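Skip to content Home What We Do Newsroom Careers Where to Find Us

Search this site Enter keyword Go

FOR IMMEDIATE RELEASE

July 30, 2024

Sondero to Let Robots Handle the Fruit at Its Prondcombe Packing Hall, and Asks Them Please to Be Gentle

ORMSBY – Sondero, which packs fruit cups, snack boxes and the sort of party trays that get eaten from one corner inward, will put robot arms on its Prondcombe packing line in October. The arms will do the part of the job that people at the plant have been complaining about for as long as there has been a plant: picking up one small soft thing, putting it in one small round bowl, and then doing it again.

Work on the project, known inside the company as Fletard, has been going on in simulation, where dropped fruit costs nothing and no one has to mop.
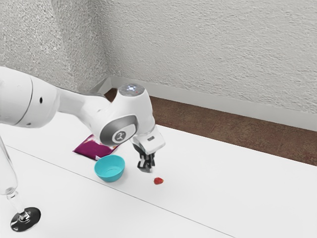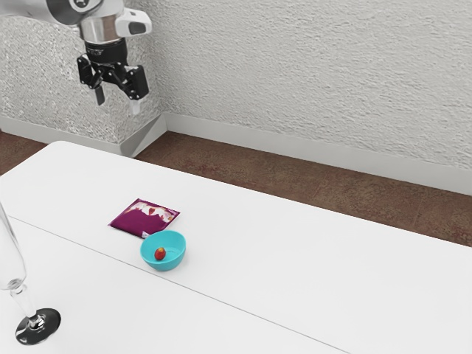
Fletard from simulation: arm, bowl, fruit, purple packet and wine glass.

Sondero has automated before, with mixed results. The company's first attempt, a tilting chute, was very fast. It delivered strawberries at a speed best suited to jam, and Sondero does not make jam. The chute now holds umbrellas in the Ormsby lobby, where it has performed well.

The lesson the company took from the chute was to start with the job as people do it. Before any arm was ordered, the project team spent five weeks on the line at Prondcombe, in hairnets, filling bowls. They were slow. By their own account they were also surprised by how much a packer decides without seeming to: which berry is a little soft, which way round it should sit, whether the packet next to the bowl has slid somewhere it shouldn't be. A good packer fills 700 bowls in a shift. The best member of the project team managed 218 and asked to go home.

Much of what they wrote down in those weeks went into the simulated table. The clutter on it is there on purpose. Party trays are packed near glassware, packets drift, and a line that works only on a bare surface would work at Prondcombe until the first delivery of the morning. In simulation the team can move a glass, change the fruit, start over and go to lunch while the arm keeps practicing. It is the only member of the team that has never asked what is for lunch.

What changes for the people

The Prondcombe hall has 300 employees on its packing shifts. Sondero is aware that a press release about robots is usually read from the bottom up by anyone who works near one, so the staffing part is here in the middle, where it can be found from either direction.

No packing job at Prondcombe will be cut when the arms start in October. That promise is in writing, was agreed with the shift representatives, and is pinned up beside the time clock, next to the notice about the microwave. Hourly pay stays as it is for everyone on the line and goes up for those who train as cell leads. A cell lead looks after a group of arms, clears stoppages, checks the finished bowls and has the authority to stop the line without asking anyone. The stop button is large. It was made larger at the request of staff, who wanted to be able to hit it with an elbow.

Rotation will change too. Packers now spend most of a shift at one station, which is hard on wrists and harder on conversation. Under the new plan, people will move between tray assembly, quality checks, the arms and the loading end, with no one on the same task for more than two hours. The company expects fewer sore hands. It also expects some grumbling, as several packers have had the same spot by the window for years and have said they regard it as theirs. Talks on the window are continuing.

Training starts before the arms arrive. Every packer will get paid time with the simulation, on the clock, and can try to make the arm go wrong. Early sessions with a small group were useful in this respect, and the people who know the most about fruit turned out to have the most ideas for upsetting a robot. Their list of awkward cases is now part of the test plan. It includes the berry that rolls, the berry stuck to another berry, and the bowl inside a bowl, a problem the engineers had not thought of and every packer had met before breakfast.

What doesn't change

People will still inspect every tray before it leaves the building. People will still arrange the top layer of the large party trays, a task at which the project team has seen no reason to expect a robot to do well, having been quite bad at it themselves. The Ormsby plant is not part of Fletard and no arms are planned there.

Sondero has been asked whether the arms will be faster than the staff. The company has not set a speed target for the first season. The arms have to be careful before they are quick, and the chute is in the lobby as a reminder. Results from the first season will be shared with staff at Prondcombe before they are shared with anyone else, including the readers of this newsroom.

The company has also been asked whether the arms will be given names. The shift representatives have this in hand, and management has been told it does not get a vote.

About Sondero

Sondero prepares and packs fruit cups, snack boxes and party trays for grocery stores, caterers and office kitchens. It is based in Ormsby and runs packing halls in Ormsby and Prondcombe.

Reporters who would like to visit the Prondcombe hall after the October start may write to the Sondero press desk. Closed shoes and a hairnet are required. The hairnet is supplied, and it flatters no one.

###

More from the Newsroom Previous release Next release

Contact the press desk Privacy © 2024 Sondero. All rights reserved. Back to top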